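Keeping the Bed Clear: Sorting Everyday Waste and Belongings in Student Bedrooms
Project report, Household Studies module
Isstead College, Department of Home and Community Studies
Submitted in May

1. Background

Residents of the Handitz and Brerndale halls live in single study bedrooms in which the bed is the largest flat surface. In the preliminary discussions held for this project, residents reported that shopping, snacks, toiletries and laundry were commonly put down on the bed on returning to the room, and that the bed was cleared only when it was needed for sleep. The desk was usually occupied by books and the floor was considered unsuitable for food.

The purpose of the project was to examine what collects on a bed in this way, how the items may be grouped, and whether a simple order of work makes the clearing quicker and more complete. The project formed part of the assessed coursework for the module and was carried out over 4 weeks.

2. Method

Seven residents agreed to take part. Each was asked to leave the bed as it stood at the end of an ordinary afternoon and to clear it in the evening. In the first 2 weeks residents worked in whatever order they preferred. In the remaining weeks they followed a printed card, developed from the storage guidance issued by the Verhoeven Housing Office, which set out the following order: packaging first, then food and drink, then cloth items, then everything else.

A written record was kept of each session. Residents noted the starting and finishing times, the items for which no place could be found, and any item that was moved more than once. A total of 32 sessions were recorded.

3. Packaging and food

Packaging was the largest group in the written records and also the group that caused most hesitation. Residents were confident with items that were plainly rubbish, but much less so with cartons and bags that might still have something in them. On a bed such as this one, where a crumpled metallic-gold snack bag, a small carton on its side and a cylindrical can with a cartoon boy's face share the plaid blanket with foam fruit net sleeves, each piece has to be picked up and checked before it can be dealt with. The card therefore asked residents to bring the bin to the bed before starting. Those who did so recorded fewer items moved twice, and several commented that they had previously made separate piles of rubbish and then carried them across the room. 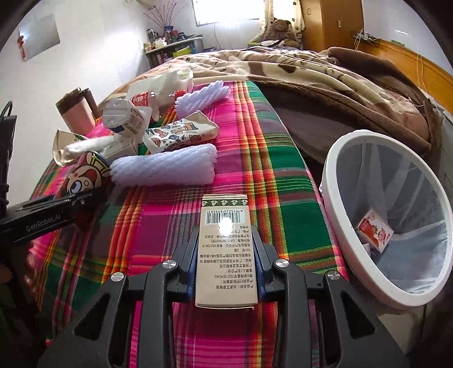
Fruit sleeves deserve separate mention. They weigh almost nothing, are easily overlooked against bedding and were frequently reported as left behind after the session had been entered as complete. Some residents wished to keep them for wrapping cups and glasses at the end of term. The project took no position on this, provided that the sleeves were stored in a drawer and were not returned to the bed.

4. Cloth items and cleaning materials

The third stage of the card dealt with towels, clothing and other cloth. Residents had expected this to be the quickest stage, but the records show that it was often delayed by the absence of a fixed place for laundry. The position of the hamper proved to be important. Where it stands on the floor right beside the bed, as the white mesh one does in this room, clothing can go straight in, and a folded towel lying among boxes and packets can be lifted out and put away without crossing the room. Cleaning materials were more difficult. A fluffy sponge left on the blanket near a bottle belongs to neither the food group nor the cloth group, and the card as first printed gave no instruction for it.

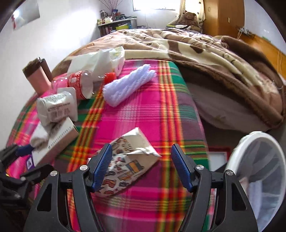

The card was amended accordingly. A line was added directing residents to return sponges and similar articles to the washbasin shelf before beginning on cloth items.

5. Findings

Sessions following the card were generally shorter than those without it, although the difference was small in rooms where few items had collected. The greater benefit was in completeness. Under the card, fewer residents reported finding objects in the bedding later the same night.

Tumblers and drinks bottles remained a difficulty throughout. Residents wished to have them within reach and tended to put them back on the bed after clearing it. A bedside shelf or a small tray on the windowsill was suggested by residents of Brerndale, where the rooms have no bedside table.

6. Limitations

The number of residents was small and all were living alone. Times were entered by the residents themselves and could not be checked. The order of the card was not varied, and it is therefore not possible to state whether beginning with packaging is preferable to beginning with cloth.

7. Recommendations

It is recommended that the amended card be placed in the welcome folder for both halls, and that the bin and the laundry hamper be kept on the same side of the bed where the layout allows. A further project might compare rooms with and without a bedside shelf over a full term.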